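Evitz handling notes: stem slip on the flower cell

The fault reported on the flower cell in October has been closed, with one item left open. Readers who run the same gripper software should go through the settings listed further down before the next update.

The cell at Brirno picks up artificial tulips by the stem and places them in a cup. It had completed 1,490 picks on the current finger pads when the first slip was logged. In that run the gripper closed on a stem, reported a good hold and began to lift. The stem turned between the pads, the bloom swung toward the wrist, and the arm carried on to the cup position with the flower at the wrong angle. The bloom struck the rim and the cup went over. The controller did not stop, and the arm opened its fingers at the release point as if nothing had happened.

No person was inside the guarded area at the time. The event was still entered as a safety matter – an arm that continues along its path with a load it has lost control of is treated the same way whether the load is a flower or a casting.

The first suspect was pad wear. The pads were taken off, measured and found to be within limits. A fresh set was fitted and the slip came back 300 picks later, which ruled out wear as the main cause but did not rule out the pads as a part of it.

The second suspect was the hold check, and the cause was found there. The Dridon gripper driver decides that a part is held by comparing finger travel with motor current. With a wide part the two values are far apart and the check is reliable. With a thin stem the fingers are nearly closed when they make contact, and the current at contact is close to the current at the end of travel. The driver accepted both as a hold. A setting called Orbán, which should require a second reading after the first part of the lift, had been switched off during an earlier speed trial and never switched back on. The change was not written in the cell log.

With the second reading off, two conditions passed as good that should have failed: a stem held by the edge of one pad, and a stem that had rotated after closing. Both were reproduced on purpose at reduced speed. Gripping near the end of the stem made the rotation worse, as would be expected from the weight of the bloom acting on a longer lever.

The following changes are in place.

The second reading is on and can no longer be changed from the operator screen. A failed reading now gives a protective stop with the fingers closed. The earlier behavior was a retry, and a retry opens the fingers.

The grip point has been moved toward the bloom. The lift speed up to the second reading has been cut, and full speed is allowed only after it passes.

Any change to a hold setting now needs an entry in the cell log before the arm can be put back in automatic mode.

The open item is the wrist view. A stem held close to the camera is out of focus, so the picture cannot be used to confirm its angle. The current plan is to check angle from a fixed position across the table and leave the wrist view for approach only. The fixed position has its own weakness: the arm hides the stem during part of the lift. Results will be given in a later issue.

Sites with a copy of the cell should compare their driver settings with the Brirno file dated 2021-01-10. A mismatch in the hold group is reason enough to leave the arm in manual mode until it has been corrected.

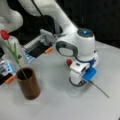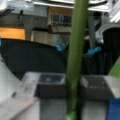 Can the second reading be left off if the cell handles only wide parts?

It should stay on. The first check is dependable with wide parts, but it reads the hold at closing and gives no information on a part that shifts during the lift. The added time per pick is small, and the setting is easily forgotten when the cell goes back to thin stems.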